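**Tema: ¿Merece la pena el curso de organización de armarios de Verhoeven?**

---

**teunvd** · 2/20/19

Buenas. Me han pasado tres veces la publicidad del curso de orden doméstico de Verhoeven y antes de pagar quiero saber si alguien lo ha terminado. Prometen "recuperar 600 horas al año" y a mí esa cifra me huele mal. Eso son casi dos horas diarias buscando cosas. Yo pierdo las llaves, vale, pero dos horas no.

Vivo en un piso de 74 metros con dos críos, un trastero compartido y una entrada por la que no caben dos personas a la vez. Mi problema es que las cosas no tienen sitio. No sé si eso lo arregla un vídeo.

Teun Van Damme

---

**ilse_groen**

Lo hice entero. Módulo uno: sacarlo todo. Módulo dos: mirarlo. Módulo tres: comprar cajas. Lo resumo con mala leche, pero no exagero tanto.

Lo que me molestó es que a partir de la mitad casi todo son enlaces a una tienda, Cadirden. Cestas, separadores, etiquetas con letra bonita. Si quitas la parte comercial te queda una charla de media hora que cualquiera con una madre ordenada ya ha oído gratis.

---

**wdebruijn**

Discrepo, y eso que soy de natural desconfiado. A mí me sirvió el calendario: un cajón al día, sin saltarse ninguno. Empecé en mayo y sigo con la cocina en orden. Las cajas no las compré, usé las de zapatos.

Lo de las 600 horas es propaganda, claro. Pero porque el anuncio sea malo no voy a decir que el método lo sea.

---

**ilse_groen**

@wdebruijn Un cajón al día lo podías haber hecho sin pagar. ¿Qué te enseñaron exactamente sobre los cajones?

---

**wdebruijn**

@ilse_groen A no volver a meter lo que no había usado en un año. Y sí, podía haberlo hecho solo. Llevaba once años sin hacerlo, así que algo valdría.

---

**pverbruggen**

Llego desde el hilo de las estanterías. Yo separaría dos cosas que aquí se están mezclando, tirar y guardar. Tirar funciona siempre, lo diga Verhoeven o lo diga mi suegra. Guardar es donde te venden el cuento.

He pasado por todas las modas: cajas transparentes, bolsas al vacío (se hinchan solas en un par de meses, al menos las mías), organizadores colgantes y ahora los recipientes abiertos, que en los foros de decoración se ponen por las nubes. La teoría es que si no hay tapa guardas las cosas, porque cuesta menos. Puede ser. También cuesta menos echar ahí lo que no sabes dónde va, y en tres semanas tienes un cajón de sastre a la vista de las visitas.

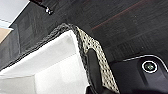 *Recipiente blanco sin tapa, con el borde trenzado en gris oscuro.*

Mi objeción a los de ese estilo es que se compran por el borde. Quítale el trenzado a cualquiera y la gente pasa de largo. Luego preguntas para qué lo quieren y te dicen "para cosas". Si la respuesta es "para cosas", no lo compres.

— Pieter Verbruggen

---

**ilsedegraaf**

Pieter, te compro lo de "para cosas", pero lo otro no. Que un trasto sea agradable de ver también cuenta. Yo tengo el correo en una cesta en la entrada y, como la cesta me gusta, la cuido y la vacío. Antes lo tenía en una caja de cartón y aquello era un vertedero. ¿Superficial? Seguramente. Las facturas las pago a tiempo desde entonces.

Y los trenzados tienen una pega de la que se habla poco: el polvo. Pregunta siempre si se pueden lavar. A mí una dependienta me aseguró que sí y la etiqueta ponía que no.

---

**pverbruggen**

@ilsedegraaf ¿Y no será que pagas a tiempo porque cambiaste el correo de sitio? La caja dónde estaba, ¿también en la entrada?

---

**ilsedegraaf**

@pverbruggen En el pasillo. Vale, punto para ti. Medio punto.

---

**teunvd**

Gracias a todos, aunque salgo con más dudas que antes. Sigo mirando el curso y he encontrado otra cosa: una aplicación, Watar, donde vas apuntando qué hay en cada caja y luego buscas "linterna" y te dice "caja 3". Sobre el papel me convence. ¿Alguien?

---

**wdebruijn**

La probé con el trastero. Metí 74 objetos en una tarde y no he vuelto a abrirla. El fallo no es de la aplicación, es que cada vez que mueves algo tienes que decírselo, y en mi casa la única persona que se lo decía era yo. Mis hijos cogen la linterna y la linterna aparece en el coche.

Un rotulador y cinta de pintor. Sin actualizaciones.

---

**ilse_groen**

Por una vez estoy con Wim. Además Watar te pide el correo, el teléfono y los metros de la vivienda. ¿Para qué quieren los metros? Pregunté y me contestaron que "para personalizar la experiencia".

---

**pverbruggen**

Para venderte cajas.

---

**ilsedegraaf**

Teun, vuelvo a tu caso, que nos hemos ido por las ramas. Con dos críos y una entrada estrecha, yo no gastaría en curso ni en aplicación. Pondría ganchos bajos para que lleguen ellos, un zapatero de los que van pegados a la pared y una bandeja para llaves. En Borkex hay zapateros de ese tipo — feos, pero poco profundos. Mide antes la puerta abierta, yo no lo hice y tuve que devolver el mío.

---

**wdebruijn**

Lo de los ganchos bajos, sí. Lo del zapatero depende: los abatibles no tragan botas. Si tus hijos llevan número grande, lleva una al comprar y pruébala allí mismo, aunque te miren raro.

---

**teunvd**

He medido. Con la puerta abierta me queda más o menos un palmo, así que el zapatero irá justo. Los ganchos los pongo seguro. Al curso he escrito preguntando de dónde sale lo de las 600 horas y me han respondido con un código de descuento.

---

**ilse_groen**

Guárdalo en una cesta.

---

**pverbruggen**

Teun, si al final te decides por el zapatero, di qué fondo tiene sin contar el tirador. En las fichas nunca lo ponen y a mí me interesa para el lavadero.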